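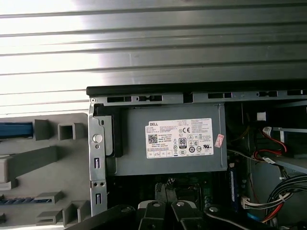

Hi all, sorry for the slow answer on the Zerthorpe tape, I've been up to my neck in it since November and kept meaning to write a proper message. The first side is transferred and it sounds way better than I feared! I had one annoying problem, a low hum under everything, and I spent two evenings blaming the tape deck, then the cables, then my own ears. In the end I ran the laptop off its battery with everything else in the room shut down, and the hum went away. So I'm blaming the old desktop for now. It's a Dell, the name is right there on the label stuck to the power supply, and it has been sitting with its case open next to my mixer for longer than I'd like to admit. Anyway, new side one, recorded off the battery, is clean.

Abla Bitar wrote:

> Does anybody know if the Zerthorpe cassette is the same
> recording as the Prominura EP? I have the EP and always
> assumed they just dubbed it, but a guy at a record fair
> told me the drums are different and that "Vlachopoulos"
> is a whole minute longer on the tape. He also said only
> 200 were made, which sounds high to me for a band that
> played to 11 people the night I saw them. Would love to
> hear it either way.
>
> Abla

Your record fair guy is mostly right, Abla. They're different recordings for sure. The EP has that big roomy snare, and on the tape it's a drum machine nearly all the way through, with some live cymbals on top (I think, the hiss makes it hard to swear to). The guitars are a lot drier too. On the EP everything swims in reverb and you can hardly find the vocal, but on the tape she's right up front and you can make out whole verses. I've been singing the wrong words to "Clavlow" for years. It's "leave the porch light," not "leave me poor tonight," and I'm a little sad about it because I liked mine.

"Vlachopoulos" is longer, yes, about 70 seconds longer on my copy, but my deck runs a touch fast so take that with some salt. The extra part is all at the end. Where the EP fades, the tape keeps going on those two chords, the bass drops out, and there's an organ line that isn't on the EP at all. It's lovely. I played it five or six times in a row, with my neighbor's dog howling along for at least one of them.

On the 200 - that number is printed on the inside of my insert, and mine has a number written next to it in blue pen that could be a 5 or an S. I've never seen another copy in person, so I can't tell you if they really made the whole run. If anybody here has one, please look at the insert and write back. I'd also like to know if yours lists the organ player. Mine has a smudge where the name ought to be.

Still to do: side two, which starts with the slow one and has a bad dropout in the left channel about halfway through. I tried cleaning the heads and it's still there, so I think it's the tape itself. I'd rather leave it in than patch it with the right channel, but I know some of you feel strongly the other way, so speak up now. I haven't done any noise reduction either. The hiss is pretty loud in the quiet bits and I kind of like it.

I'm not going to post the files to the whole list, the band may still want to put it out themselves someday and I'd hate to step on that. I've written to the old address on the insert to ask and haven't heard a thing. Does anybody have a newer one? Abla, were you the one who talked to the bass player after that show?

More when side two is done, probably late at night as usual.

Oh, and the insert spells it "Clavlowe" on the front and "Clavlow" on the back. I'm going with the back.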